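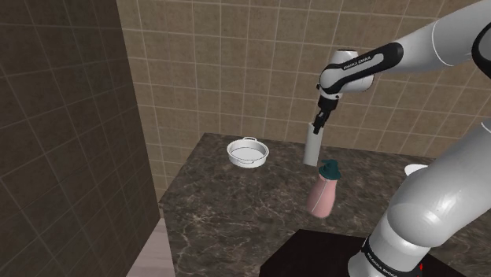 자료: Skondholm 시뮬레이션 렌더링 / 발표자 Gopinath Kurian 제공

최종 수정: 9월 14일

발표자 노트: 파지 접촉 판정 오류와 보호 정지 미발생 건

1번 슬라이드. 제목
첫 화면은 말없이 5초쯤 둔다. 대리석 무늬 조리대, 흰 원통, 그 윗부분에 닿을 위치까지 내려온 그리퍼. 오늘 다루는 고장은 전부 이 자세 부근에서 일어난다. 팔은 Franka Emika, 환경은 사내 주방 씬이다. 원통 바로 앞에 분홍색 병이 있다는 점만 짚고 넘어간다. 5번 슬라이드에서 다시 나온다.

2번 슬라이드. 무엇이 잘못되었나
7월 회귀 시험에서 원통 파지 과제를 500회 돌렸다. 그중 16회에서 그리퍼가 원통을 잡지 못한 상태로 "파지 완료"를 보고했다. 제어기는 그 보고를 믿고 들어 올리기 단계로 넘어갔고, 팔은 손가락 끝으로 원통 윗부분을 옆으로 밀었다. 원통이 넘어간 경우가 대부분이다. 성공률만 보면 눈에 띄지 않는 수치이므로 청중이 "96.8퍼센트면 괜찮지 않은가"라고 물을 것이다. 답: 문제는 실패 횟수가 아니라 실패를 성공으로 기록했다는 데 있다. 16회 모두 보호 정지가 걸리지 않았다.

3번 슬라이드. 로그
시험 번호 1614의 로그를 띄운다. 읽는 순서는 손가락 간격, 접촉 플래그, 외력 추정값. 접촉 플래그가 먼저 올라가고 손가락 간격은 그 뒤에도 계속 줄어든다. 물체를 쥐었다면 간격이 원통 지름 근처에서 멈춰야 한다. 외력 추정값은 정지 임계값 아래에 머문다. 가벼운 원통을 밀어 넘어뜨리는 데 필요한 힘이 임계값보다 작으니 당연한 결과다. 여기서 시간을 끌지 말 것. 그래프 축 단위를 묻는 사람이 있으면 부록을 가리킨다.

4번 슬라이드. 원인
원인은 2가지이고 서로 독립이다.
첫째, 접촉 플래그의 정의. Plellport 인터페이스 계층은 손가락 링크에 접촉이 하나라도 있으면 참을 돌려준다. 한쪽 손가락 끝이 원통 윗면 테두리에 걸려도 참이다. 양쪽 손가락의 안쪽 면이 동시에 닿았는지는 확인하지 않았다.
둘째, 접근 자세. 계획기 Montoya는 손목이 약간 기울어진 해도 허용한다. 기울어진 상태로 내려오면 한쪽 손가락이 먼저 테두리에 닿는다. 허용 각도를 좁히면 증상은 줄지만 첫째 원인은 그대로 남는다. 두 항목을 섞어서 설명하지 말 것. 지난 내부 발표에서 이 부분이 뒤섞여 질문이 길어졌다.

5번 슬라이드. 주변 물체
첫 화면의 배치를 떠올리게 한다. 병은 원통보다 앞쪽, 밑동에서 약간 오른쪽에 있다. 원통이 앞으로 넘어지면 병과 부딪칠 수 있고, 그 접촉도 같은 이벤트 큐로 들어온다. 초기 분석에서는 이 이벤트를 그리퍼 접촉으로 잘못 분류해 원인 추적이 이틀 늦어졌다. 접촉 쌍의 링크 이름을 반드시 함께 저장해야 한다. 왼쪽의 흰 접시는 이번 고장과 관련이 없다.

6번 슬라이드. 안전 측면
시뮬레이션이므로 다친 사람도 파손된 장비도 없다. 그러나 접촉 플래그 코드는 실기에서도 동일하게 쓰인다. 실기에서 같은 순서가 재현되면 제어기는 빈 손을 쥔 손으로 간주하고, 적재 질량 보상을 켠 채 다음 동작을 시작한다. 외력 추정의 기준이 그만큼 틀어진다. 보호 정지 임계값을 낮추자는 의견에는 반대한다고 말한다. 정상 파지에서도 정지가 걸리고, 운용자가 정지를 습관적으로 해제하게 된다. 로봇 자체의 정지 기능은 사양대로 동작했다. 제조사 문제로 오해되지 않게 할 것.

7번 슬라이드. 조치
- 파지 판정을 양측 접촉과 손가락 간격의 동시 조건으로 변경. 간격이 예상 지름 범위를 벗어나면 실패로 기록한다.
- 들어 올리기 전에 짧은 확인 동작을 추가. 물체가 따라 올라오지 않으면 즉시 중단하고 그리퍼를 연다.
- Montoya의 손목 기울기 허용 범위 축소. 적용 여부는 과제별 설정으로 둔다.
- Storkwood 시험 묶음에 테두리 걸림 사례를 고정 항목으로 등록. 무작위 초기 자세에만 의존하지 않는다.

8번 슬라이드. 남은 문제
투명하거나 부드러운 물체는 간격 조건이 잘 맞지 않는다. 변형되는 물체의 예상 폭을 어디서 가져올지 정하지 못했다. 확인 동작 때문에 한 주기가 길어지는데, 실기 측정은 아직 하지 않았으므로 수치를 요구받아도 추정치를 말하지 않는다. 과거 성공 기록도 재판정 대상이다. 링크 이름이 저장되지 않은 로그는 복구할 수 없어 통계에서 제외한다.

질의응답 대비
렌더링 품질 질문은 짧게 답한다. 판정 로직은 영상을 입력으로 쓰지 않는다. 물리 엔진의 마찰 설정 질문이 나오면 부록의 표를 띄우고, 마찰 계수를 바꾼 시험에서도 잘못된 플래그가 나왔다고 답한다. 코드 공개 일정은 Skondholm 쪽 담당자에게 문의하도록 안내한다.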